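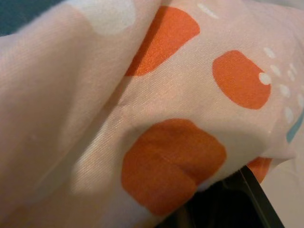
Speaker notes, Thursday build night talk
January 14, 2021
Two arms and a bed: what we have learned so far

Slide 1. Opening

Thanks for coming. The talk is on the home build, the two-arm machine we call Farnen. I will cover the arms, the gripper mounts, the wrist cameras, and the task, which is tidying a bed. Questions at any point are fine. The code questions are better held for the end.

Slide 2. Why a bed

We started in November with blocks on a workbench. Blocks are easy to hold and they stay the same shape. After a few weeks the arms could move them all day and we were not learning much.

A bed has soft things on it. A pillowcase slides over the pillow. A blanket changes shape when you touch one corner. There is also whatever people leave on the bed, like a paperback or a used tissue, and each of those wants a different grip. The bed is low, wide, and forgiving. If the arm drops something, it lands on a mattress.

Pause here. Ask who has tried cloth.

Slide 3. The arms

Two arms, silver finish, mounted side by side. Cables run outside the arms. We tried to route them inside on the first version and had to take a whole joint apart to swap one connector. Outside they get in the way now and then, but a swap takes minutes.

Leave enough slack for the wrist to turn all the way both directions. Check this by hand with the power off. Our first loop was too short and pulled its plug out at full turn.

Slide 4. The gripper mounts

The white mounts are 3D printed. Same design left and right. We call the bracket Zesteck, after the folder name it was saved under, and it stuck.

Things to say about the bracket:
It is blocky on purpose. The thin version flexed and the camera view shook with it.
The print takes 510 minutes on our machine, so we start it at night.
Print a spare pair before you need one.
The two dark holes in the front make it look like it has eyes. Everyone asks.

The fingers are dark and have a beveled edge. A square edge caught on fabric. The bevel slides under a fold much better.

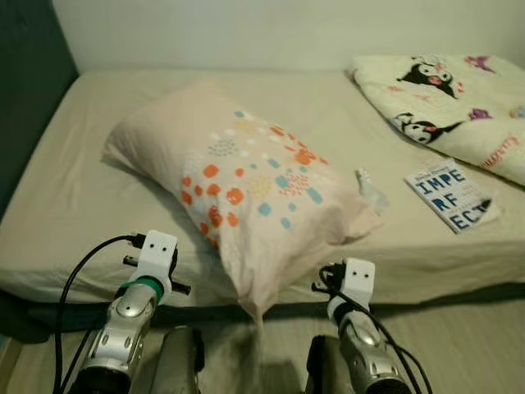 Slide 5. Layout of the task

The pillow starts at an angle in the middle of the mattress, with the blanket folded off to the side. Small items go between them. We want the pillow squared up to the headboard, the book moved off the bed, and the tissue in the trash.

The order matters. Small things first, then the pillow. If the pillow goes first it can drag across the tissue and hide it, and then the run is spoiled.

The pillow is the slowest part. Grab too little and you only get the case. Grab too deep and the finger pushes the pillow away. We now go in from the corner that hangs toward the front edge, since both arms can reach it.

The book is a two-step move. Flat on a soft sheet, there is no gap under the cover. One finger presses down on the sheet beside it, and the other hand comes in under the edge that lifts.

Slide 6. The wrist cameras

One at each wrist, one up at the head. The head camera picks the target. The wrist camera takes over for the last few inches.

Up close, the wrist view can be all fabric. You see print and weave and maybe one fold, and no outline of the object at all. Our first software looked for outlines, so it gave up at exactly the wrong moment. The current version looks for shadow lines where the cloth creases and aims for those.

Printed bedding is harder than plain. A big blotch bent over a crease can read as two things. Keep some patterned cloth in your practice set from the start.

Lighting: we use a single warm lamp, bounced off the wall. Direct light washed out pale sheets.

Slide 7. Runs so far

We have logged 318 runs under the project name Drodutow. Read the log screen aloud only if the projector is bad.

Most failures are at the pillowcase. The book is the next worst. The tissue is better than we expected, because it crumples into the fingers however you pick it up.

Slide 8. What is next

Unfolding the blanket, which needs both arms moving together. The timing code, Salgado, is half written. Right now one arm waits for the other, and the cloth sags while it waits.

Softer pads for the fingers. We have two kinds cut and neither is glued on yet.

Bracket files are on the shared drive in the shop folder. Take a copy. If you change the hole spacing, save it under a new name.

Questions.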